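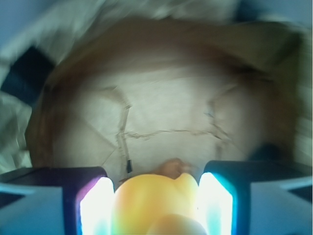 Travunis notebook, bench 2
March, afternoon

Paper bin again. The plastic tub from Dalline went back on the shelf this morning. Its walls are too straight and anything small ends up jammed in the corner where the wall meets the floor. Also it slides. Dorian wanted to try the steel bowl next but it rings every time something touches it and Edeltraud's desk is right behind the bench, so paper it is.

Bag: Haberkorn carrier, plain brown, large size, 300 mm wide when flat. Left over from the last parts order. Handles off, one side torn open down to the bottom, then the sides rolled outward and down. I tried cutting the first one with scissors and it came out too neat and kept unrolling. Tearing works better. The torn edge has some grip on itself when you roll it.

Finished wall is 52 mm at the tallest point and lower than that in other places. Width across the inside some 31 cm, measured once with the steel ruler, at the widest part. It is not round and I am not going to try to make it round.

Steps, for whoever makes the next one:

Crumple the whole bag first, hard, then open it up again. New paper is too springy.
Tear, do not cut.
Roll the sides down from the top, going all the way around before tightening any part of it.
Press the floor flat from the inside with the side of the hand.
Tape last.

The first version had masking tape and it let go over lunch. Replaced with black electrical tape from the drawer. It stretches, so pull it a little and hold it down for a few seconds. Edeltraud thinks it will creep by next week. She may be right – the roll is old.

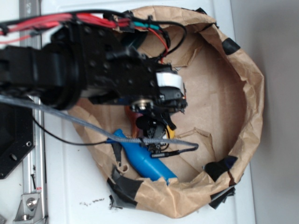 Bag opened out and rolled, edges taped.

Flaps: there are torn bits sticking up inside. I started to trim them and then left them. If they get in the way they can be folded under and taped, but more tape on the floor means a smooth patch in one spot and rough paper everywhere else, and I would like the floor to stay the same all over for now. Dorian disagrees and would cut them all off. Leave them until we have both looked at it again.

The triangular one is the worst. Small things could get under it.

Contents. We went through the Furbridge box and pulled out things of different sizes. The blue plastic bottle is the biggest item and takes up a good part of the floor when it lies down. It goes in diagonally without much trouble. Small yellow piece also in. It is easy to see against brown, and easy to lose behind the bottle. The orange-brown one is more of a problem in this paper, the color is too close. If you are clearing up, feel along the bottom of the wall before you fold the bag away. I threw out a good sample that way in the winter.

Table: wiped down, white top, bin directly on it. No mat. With the mat the folded-over part of the rim lifted and the whole thing rocked.

Cost is nothing so far, apart from the tape. If we have to buy bags, Haberkorn sells them in packs and the last pack came to 99 with shipping. Check before ordering, there may be more in the cupboard under the sink.

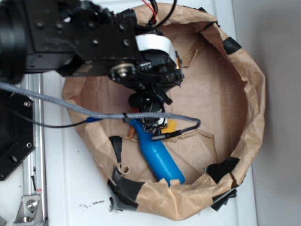
Last edited: March, 4:40 pm (D. Moulin)

Added by Dorian: bottle and the small pieces as above. The gray cable runs over the rim, and the plug end is down beside the bottle. Check where the cable is before you lift the bin out, or it comes along with everything else.

Tape is in five places – upper right rim, right side near the bottom, lower right below the rim, lower left rim, and the inner left wall. Press all of them down again before starting in the morning. The torn flaps on the lower part of the wall hang inward and I still say cut them.

To do:
Second bin from the same kind of bag, lower wall.
New roll of black tape.
Ask Edeltraud if the Dalline tub can go back to stores.
Find a darker small piece to swap for the orange-brown one.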